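Dremex Modeling Stand, 60 cm: review
05/01/2025

The Dremex is a floor-standing turntable for modeling in clay, sold through Hayes and a few of the smaller sculpture suppliers. I bought one in March to replace a homemade stand whose bearing had worn out. I work mostly in water-based clay, heads and half-figures from life, and the notes below reflect that kind of work. Anyone carving stone should look for something heavier.

The stand came flat in one carton. Assembly took most of an evening. The instruction sheet covers two models and does not always say which one a step belongs to; step 4 can be skipped on the 60 cm version, and I lost some time finding that out. The bolts are metric and the wrench supplied is soft. Use your own.

Height is set by a threaded column under the turntable. It moves slowly, a small amount per turn, and it does not creep under load. My old stand used a pin through a drilled tube, so the choice was always between slightly too high and slightly too low. With a live model this matters more than it sounds, because the head on the stand should be level with the head you are looking at. The column allows that, and it can be changed in the middle of a session when the sitter goes from a stool to standing.

The bearing is the best part. With a full-size clay head on it, the top turns with one finger and stops where it is left. There is a brake, a thumbscrew pressing on the rim, which holds against light tool work but slips if you push hard with a mallet or paddle. I measured no visible wobble at the edge when new. After steady use there is now a little play, enough to feel by hand but too small to affect the modeling.
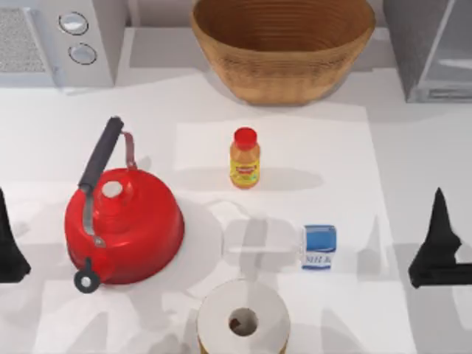
Nitero wrote in after my first notes went up to say the play can be taken out by tightening the large nut under the turntable an eighth of a turn, and that the thumbscrew holds much better with a scrap of leather glued to its tip. Both suggestions work. The nut needs a thin wrench, as there is little clearance above the column.

The work surface is sealed board, and the sealing is adequate on the face and poor at the edges. Water gets into a portrait studio's furniture sooner or later. I gave the edge two coats of varnish before putting clay on it and would advise the same. The board takes screws well, so an armature flange can be fixed straight to it. I still prefer a separate baseboard, which lets the piece come off the stand between sittings.

The legs are a plain tripod. On an even floor the stand is steady. On the old boards of my studio in Nistdale it needed a wedge under one foot, and the rubber caps supplied are too hard to grip. Softer caps from a hardware store solved this. The spread of the feet is wide, and I have kicked them more than once while stepping back to look at the profile.

Casters are sold separately. I tried them for a week and took them off. They lock the wheel but leave the swivel free, so the stand shifts a little each time pressure is put on the clay — a small movement, but it spoils a measurement taken with calipers. 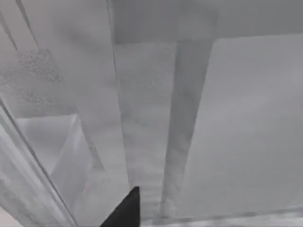 There is also an optional lower shelf, listed as part no. 314 and not included with the stand.

The shelf bolts to the legs and holds tools, a spray bottle and a bag of clay. Its weight low down helps the tripod. I would treat it as part of the purchase price when comparing this stand with others.

Two complaints remain. The column is shipped with far too much grease, which finds its way onto hands and then into the clay. Wipe it down before the first use and put back a thin film. The second is the scale engraved on the column, which starts from an arbitrary point and corresponds to no useful height. I covered mine with tape and marked it again from the floor.

Spare parts are listed by number at the back of the sheet. I ordered a second brake assembly, no. 2257, and it fit without filing. The bearing is listed only as a complete unit with the turntable, so a worn one will be expensive to replace.

Recommended for clay portraits and small figures, with the shelf and without the casters.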